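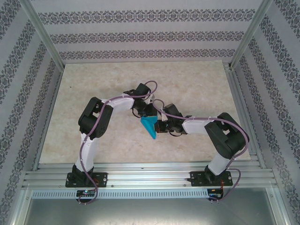

Cirkard is looking for friendly, patient people to help host the open day at our Plolby workshop this October, and we would love to hear from you even if you have never stood next to a robot before. You would be looking after one of our two-arm stations, where a pair of arms hold a blue wedge between them, and chatting with visitors while they watch. Families tend to linger at this one, so a good supply of small talk helps — and so does a comfortable pair of shoes!

There are 9 places. Each host works one shift, and we expect 600 visitors over the day, many of them coming by on the shuttle from Oravec. We pay for the training evening as well as the shift itself, and lunch is on us.

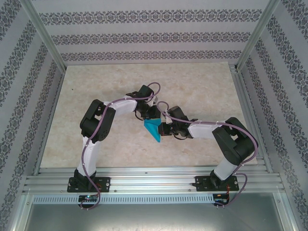 The training evening is held in the same room as the open day, so you will have time to get to know your station, try out your welcome and ask us anything you like. You should be 18 or older and happy talking to strangers of all ages. A second language is a lovely extra.

To apply, send us a few lines about yourself by 21 Mar 2018, or drop a note at our front desk, 43 Drirkeck Road.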